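Speaker notes: Evaluating the Wirness household simulation package
Presenter: Noemi Halvorsen, Ashby robotics group
Slot: 3:15 p.m., after Kirsty Tamihana's gripper talk

Opening
Keep the introduction short. State the question: is the Wirness package good enough for us to train and test home navigation and tidying tasks before anything runs on hardware? Say up front that Ashby pays the normal license fee and Wirness has not seen these slides.

Mention who did the work. Indira Devadiga wrote the task scripts. Themis Giannakopoulos handled the install and the timing runs. I did the scoring.

What is in the package
Three parts: the room library, the task editor and the batch runner. The library has 63 rooms in the version we tested. The editor is a desktop program. The batch runner is command line only and needs its own license key, a point the price list leaves to a footnote.

Sorness sells a competing package. Do not get drawn into a comparison here. Tane Te Moana is covering Sorness in April.

Slide 4: the bedroom
Most of our runs used this room. Explain the choice: it has a large open floor for driving, a bed against two walls, and small items on top of the bed that a planner has to tell apart from the cover.

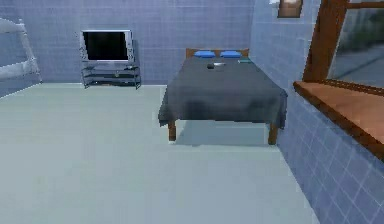 Bedroom from the Wirness library, with television stand, bed and open floor.

Talk about the bed first. The cover hangs down at the foot with pointed corners, and one of them flares out past the leg. Ask the room what a base planner should treat as the edge of the bed. In Wirness the collision shape and the drawn shape are separate files. For this bed the collision shape is a plain box that stops at the mattress, so a base can drive through the cloth corner without logging a contact. We replaced it with a hull built from the drawn mesh. It took Indira an afternoon.

Then the stand. The shelves are open and you can see the wall through the gaps. Collision there is correct as shipped, each shelf a separate plate. Small objects on shelves can be picked up only if they are tagged movable in the room file. Check the tags before writing a task.

Slide 5: rendering
Say plainly that the rendering is basic. Edges are jagged at the default resolution and textures blur at a distance. For navigation and for coarse placement this did not matter to us. For anything that reads labels or fine texture, look elsewhere.

Wall tile is the one surface to warn people about. A regular grid gives a feature matcher many near-identical candidates, and our visual odometry slipped sideways along tiled walls until we raised the match threshold. Corners helped, as did anything that broke up the grid.

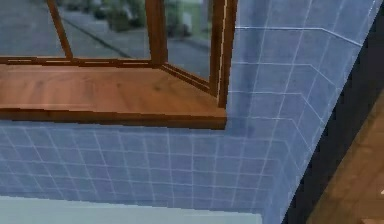
Windows are the second warning. Glass is drawn as a clear pane with an outdoor backdrop behind it, and the simulated depth sensor returns the distance to the backdrop, so the mapper marks free space outside the room. Wirness has a setting called solid glass that closes this off. It is off by default. Turn it on before the first mapping run. Sills are proper geometry and return sensible depth.

Slide 6: throughput
Themis's numbers. The batch runner completed roughly 3,000 episodes overnight on one workstation, with rendering at default resolution. Doubling the resolution cut that by more than half. Memory use climbed through the night and did not level off. We restart the runner between batches. Wirness support confirmed the leak and gave no date for a fix.

If asked about the cluster: we tried it at the Tostley site, and the license server dropped connections under load. I have no usable figures from there.

Slide 7: recommendation
Renew for one year, single site. Use it for navigation and for task logic. Do not use it to tune grasping, as contact between fingers and soft items is too crude and the cloth does not deform under load.

Two conditions for renewal: written terms on the batch key, and access to the mesh sources so that we can go on fixing collision shapes ourselves.

Questions
Expected: whether custom rooms can be imported. Yes, but materials are lost and have to be reassigned by hand.
Expected: whether results carry over to hardware. We have the navigation comparison only. It is in the handout, page 2.
Leave the handouts by the door.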